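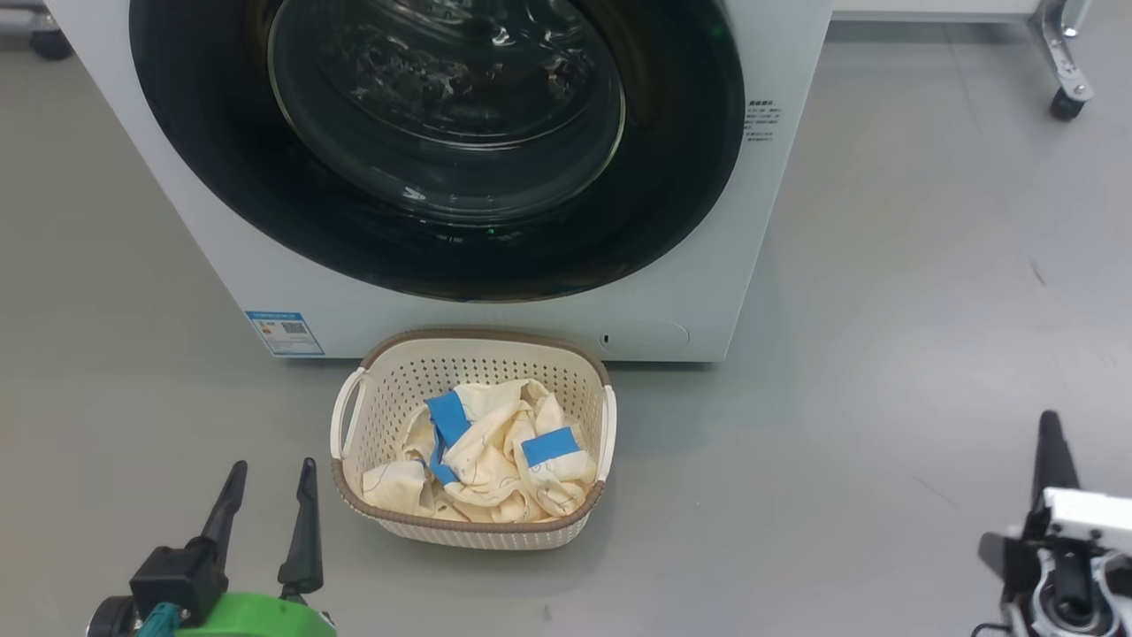 A front-loading washing machine on a grey floor.

Rillik Ratepayers' Alliance questions Grarnville cabinet reshuffle

New communications portfolio comes with a title, a budget line and very little detail

GRARNVILLE, October 3, 2024 – The Rillik Ratepayers' Alliance is asking Grarnville Regional Council to explain what its newly created communications and community portfolio is meant to do, and why it was filled before its duties were written down.

The portfolio was announced as part of a reshuffle of the council's executive cabinet, which has grown by two seats. The council's statement called the new line-up "historic" and "a cabinet that looks like the whole region". It ran to 600 words. None of them set out the powers of the new positions, the staff who will report to them, or which existing portfolios will give up work to make room.

The Alliance has no quarrel with a broader cabinet. Rillik and the Lokwood valley went without a seat for years, and residents there are entitled to be pleased that the drought has ended. We would be more pleased if the seat came with a vote on capital spending. As far as we can tell from the published terms of reference, it doesn't. The five members who set the budget before the reshuffle are the same five who will set it afterwards.

We have seen this before. The previous council created a rural access portfolio with a good deal of fanfare, and its holder spent most of the term cutting ribbons. The Lokwood bus review promised under that portfolio was never tabled. When the Alliance asked for a copy, we were told it was "being finalised". That remains the most recent answer we have on record.

The communications role raises its own questions. Council already pays Fekete, an outside consultancy, to handle its public notices and consultation surveys. The reshuffle statement does not say whether that contract will continue, whether the new cabinet member will oversee it, or whether ratepayers will end up funding both. Council's media office referred our inquiry to the new portfolio, which did not yet have an email address.

In the spring the Alliance collected 2373 signatures from residents asking for cabinet meetings to be held in public, with agendas posted ahead of time. The petition was received by council and referred for consideration. A portfolio with the word "community" in its title would seem a reasonable home for it, but the petition isn't mentioned in the announcement either.

The Alliance is calling on council to:

- publish full terms of reference for both new seats before the November sitting
- state which cabinet members may vote on the capital budget
- disclose the cost and end date of the Fekete contract
- table the Lokwood bus review in whatever condition it is in
- respond in writing to the open meetings petition

Should the terms of reference show that the new members have real authority, the Alliance will say so publicly. Until then we'd advise residents to hold off on the word "historic".

About the Rillik Ratepayers' Alliance
The Alliance is a non-partisan group of residents and small business owners in Rillik, Lokwood and neighbouring parts of the Grarnville region. It does not endorse candidates and accepts no funding from political parties.

Media inquiries: Rillik Ratepayers' Alliance, Grarnville

- ends -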